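Cleaning Old Thermal Paste and Applying New

Bench notes, Skarneo Workshop Pages
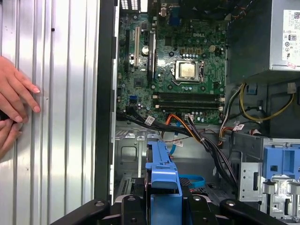
Thermal paste fills the tiny gaps between the processor's metal lid and the base of the cooler. It conducts heat far worse than solid metal does, so the layer should be as thin as it can be while still covering the contact area. Most trouble after a cooler swap comes from old residue, too much paste, or uneven screw pressure.

Before you start

Shut the computer down, switch off the power supply and pull the cord. Hold the power button in for a few seconds to drain what is left. Lay the case on its side on a hard table. Touch bare metal on the case before reaching in, and again each time you come back to it.

If the old cooler is still on, run the machine for 7 minutes before shutdown. Warm paste lets go more easily. Loosen the screws a turn or two each in a crisscross order, unplug the fan, then twist the cooler gently from side to side. Never pull straight up on one that feels stuck.

Removing the old paste

Wipe off the bulk with a dry, lint-free cloth or a coffee filter. Paper towels shed fibers. Dampen a fresh piece with isopropyl alcohol, 90 percent or stronger, and wipe from the outside toward the center so that residue is not pushed over the edge of the lid. Repeat with clean pieces until nothing comes off on the cloth. Cotton swabs will reach the corners.

Dried paste that has turned chalky may need a few minutes under a damp pad. Do not scrape it with a screwdriver or a blade. A plastic card is hard enough.

Clean the base of the cooler the same way. Check it for a protective film if it is new — the film is clear and easy to miss. Let both surfaces dry and keep your fingers off them afterward.

Applying the new paste

For a standard desktop processor, one dot the size of a small pea in the center is enough. Large lids do better with a thin X. We keep Stendimik gray paste on the bench; it is stiff below room temperature and easier to use if the tube sits indoors overnight. Stay away from pastes that contain liquid metal on aluminum coolers.

Lower the cooler straight down. If you have to lift it again, clean both sides and start over. Start all screws by hand, then tighten in a crisscross order until they stop. Plug the fan back in.

Checking

Watch the temperature in the setup screen for a few minutes. Idle readings above 80 degrees Celsius point to a loose cooler or a fan that is not plugged in. Shut down and reseat it.

Storage

Cap the tube tightly and store it tip down at room temperature. Throw it out when the paste separates or comes out dry.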